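Pindedix Packhouse Labor Records: Data Card

Summary
Pindedix is a table of wage agreements and work stoppages at fruit packhouses in the Husow and Vurent growing districts. It covers 19 employers and 400 entries, one entry per agreement or stoppage.

Sources
Entries were taken from signed agreements and from notices filed with the district labor offices. Press reports were used only to confirm the start of a stoppage.

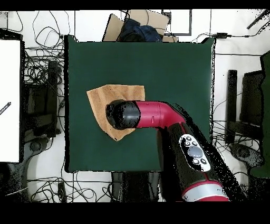 Pay is recorded per shift in local currency, before deductions. Piece rates are kept in a separate column and have not been converted.

Known limits
Packhouses with fewer than 100 seasonal workers are not covered. In 2 entries the end of the stoppage is missing.

Maintenance
The table is revised each September. Corrections should be sent to Firouzeh Farahani, Oláh Labor Archive, with the entry number and a copy of the source.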